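Notebook, nettle fibre trial, September

Started 8:00. Second retting of the nettle stalks from the Turnutero plot. The first bundle stayed too long in the water and the fibre came away grey and weak, so this time I am stopping earlier and checking by hand each morning.

Dry stalks before soaking: 689 g. After retting, breaking and a first combing I have 166 g of fibre. I weighed it on the small scale, with the door closed, as the draught moves the reading. The good long fibre after the second comb is 41 g. The rest is tow, and I keep it in the paper bag marked Coro for the coarse yarn.

Boiled the long fibre with wood ash, strained through cotton. The colour went from green-brown to a light straw. I prefer it to the soda batch, which felt harsh when I rubbed it between the fingers. Rinsed until the water ran clear. 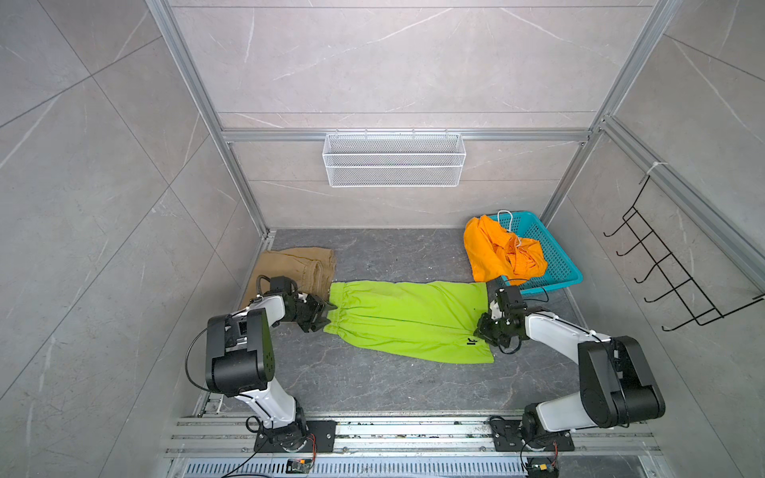
Shorts, lime green.
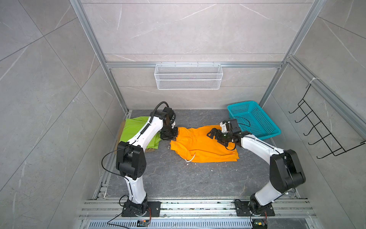 Splicing went slowly. I join the ends by twisting, without a knot, the way it is written in the Kekiline booklet, but my left hand still turns the wrong direction when I am tired. Wet fingers help a lot. If the thread dries during the join, it opens again at the same place. I wrote S-twist on the card and then made a part of it in Z, so please check before you wind anything from the spool with the red string.

Warp for the sample: cotton, borrowed from the Egger project. Weft: our nettle, single ply. On the loom the nettle is stiff and does not pack well at the edges. I beat once with the shed open and once after changing, and this gives a flatter cloth. The left selvedge pulls in. Maybe the weft must lie at a bigger angle before beating.

To do:
Try size made from rice flour, thinner than the last one.
Soak the tow again, only overnight.
Write the ash quantity on the jar, I forgot it twice.
Ask Coro if they still want the coarse yarn undyed.

Stopped at 4 in the afternoon. The sample is still on the loom under a damp cloth, please leave the tension as it is.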